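Notebook, drum bench
Friday, after lunch

Picking this up from Wednesday's page, where I ran out of room. The two talking drums from the Harkstead loan are both apart now, and I'm much happier with the bigger one than I was. The shell is sound all the way through (I had worried about that dark line near the waist, but it's only old polish in a scratch). The smaller one has a proper crack, starting at the rim and going down further than I'd like. I've put a pencil tick at the bottom end of it so we can see if it moves.

Skins. The goatskin from Irnow is lovely stuff, thin and even, and I went straight in and soaked one for the big shell. 30 minutes in cool water, which felt short, but the last batch went to mush when I left it longer! Lapped it over the hoop and had it stitched before it started to dry. I did pull too hard on one side, so the hoop sat crooked and I had to let out half the stitches and go round again. Note to whoever does the next one: go across and across like lug nuts, don't chase it round in a circle.

Cords next. I've cut 114 inches for the first length and that left me enough to tie off with a bit over, so use the same for the small shell unless the lacing pattern turns out different. The old cords are in the labeled bag, please don't throw them away, I still want to look at how the joins were made. They're spliced in a way I haven't seen before and I'd love to copy it.

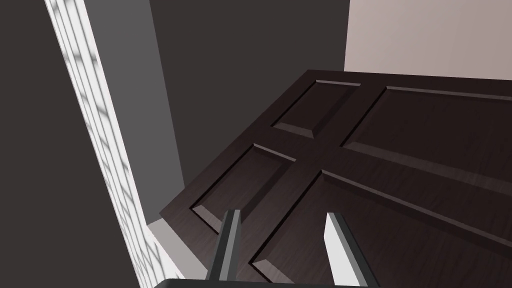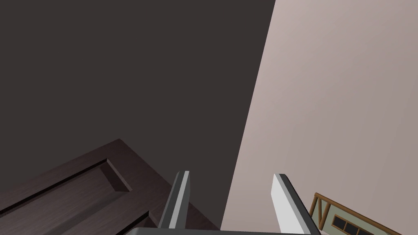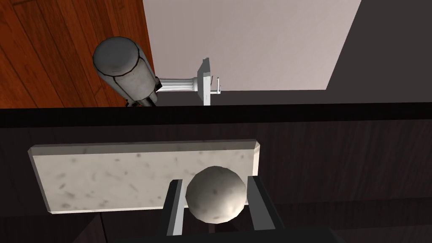 Three simulated views: paneled door; dark wall meeting a pale one; gripper with the speckled ball.

Tuning test, such as it was. With the skin still a bit damp I got a low note close to 200 Hz with no squeeze on, and it slid up nicely when I tucked it under my arm and leaned. The top of the range is choked, though. It goes up and up and then just stops and goes "tk". Could be the damp, could be the lacing bunching at the waist. I'm leaving it over the weekend and not touching it (I mean it this time).

Listened back to the Nustovia tapes while I was stitching. There's a stretch on side 2 where the lead drummer is nearly talking over the singer, and you can hear how fast he comes off the squeeze. Our cords are way too stiff for that right now. The Fuji players on that tape must have had theirs worn in for years, and the backing drums sit so low under them that I first took them for a bass. If we want the big drum to do anything like it for the July session, somebody has to play it every day until then, even badly. I'll take mornings.

The beater is a problem too. The curved one that came with the loan has a loose pad, and my spare is too heavy and thumps. Meireles have a lighter one in the catalog with a flat leather tip, so I've added it to the order with more waxed thread and a second hoop in case I wreck this one.

Still to do:
glue test on scrap before going near the small shell
ask Harkstead if they mind us filling the crack or want it left alone
weigh both shells while they're bare
find the good awl (it was in the blue tin, it isn't now)
re-check the pencil tick

Bells for the rim can wait. I tried three of the little brass ones on a strip of leather and they buzz so much you can't hear the pitch at all, though it did sound great from the other side of the room. Maybe fewer of them, spaced wider. I'll try it Monday if the skin is dry.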